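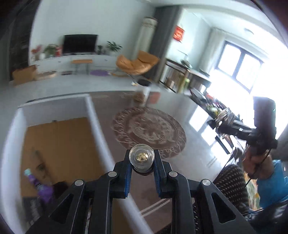

UDLOW, September 6, 2019 – Vameck is ordering 100 new hand-held grippers for its home tidying project, the biggest equipment purchase the company has made so far. The order was approved this week and the first units are due before the end of the month.

The grippers are used in ordinary living rooms, where people pick up small household things and put them away. Recordings of that work help teach robot arms to do the same jobs. Until now the project has run on 22 grippers shared between homes, and the waiting list has grown all summer.

"We are thrilled to be able to say yes to more families," the company said. "Most of them have been very patient with us, and quite a few have asked for a second turn!"

The new grippers will be built by Tang, which also made the first batch. Vameck looked at a cheaper model from another supplier but chose to stay with the design its teams already know. Spare grip pads, fingers and pivot pins fit both the old and new units, so the parts budget for next year stays the same even with far more tools in use.

Each home will get 2 grippers, one for each hand, along with a charging cable and a carrying case. Nearly 569 hours of recording are planned for the first stage, split between toy pickup, desk clearing and sorting small items into boxes.

The purchase of robot arms has been moved back to next spring. Vameck had first planned to buy the arms and grippers together, but the teams asked for more time with real homes before choosing an arm size. Money set aside for the arms will stay in the same budget line until then.

Wira, the company's software for checking recordings, will be updated before the new tools go out. The update lets a team leader see which grippers are due for service and which are free to lend – a job now done on a paper chart in the Udlow office.

Homes already on the waiting list do not need to apply again. They will be contacted in the order they signed up. New sign-ups open once the first delivery has been tested.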